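Maple top, oil or hard finish?

tedine_shop
9/24/21
Got a maple top to finish before it goes in the kitchen. I sanded to 200 and I'm leaning toward plain mineral oil.

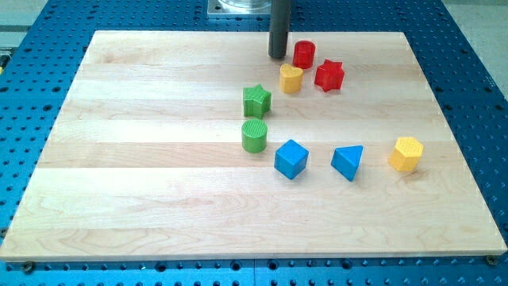 I did the last one in August with oil and it needed another coat already. Is that normal?

brerkach
Yes. Oil wants redoing every month at first. I'd use a hardwax and be done with it.

laritz
Disagree. Hardwax is a pain to patch if you cut on it. Oil takes five minutes.

brerkach
Who cuts on a counter — get a cutting board.

laritz
Plenty of people do.

tedine_shop
We do cut on it. Going with oil, then wax on top.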